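The Galtcombe residence office reviewed the Saraç tiled table over one November, as a possible replacement for the side tables in its shared sitting rooms. The sample was assembled by Oğuzhan Işık in 30 minutes with the key supplied. All parts were present, and the instructions were clear except for the page on leveling the feet.

The surface is the main attraction. White tiles with yellow ginkgo leaves alternate with tiles carrying peach-colored circular motifs, and the grout between them is grey. Residents used the table for sorting jewelry, writing letters and morning tea.

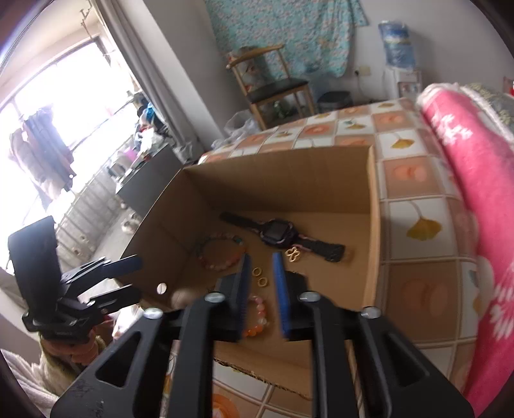
Cleaning was satisfactory. A damp cloth removed tea and hand cream from the tiles, but the grout needed a soft brush each week. Small beads tend to settle in the grout lines, and residents handling bracelets or rings are advised to keep them in a tray or an open box.

The table is heavy, and two people should move it. Felt pads are not included. Delivery by Movby was punctual, although one carton arrived with a crushed corner.

The office rates the table as suitable for sitting rooms and unsuitable for rooms that are rearranged often. Requests for a trial may be sent to Dilek Altıntaş.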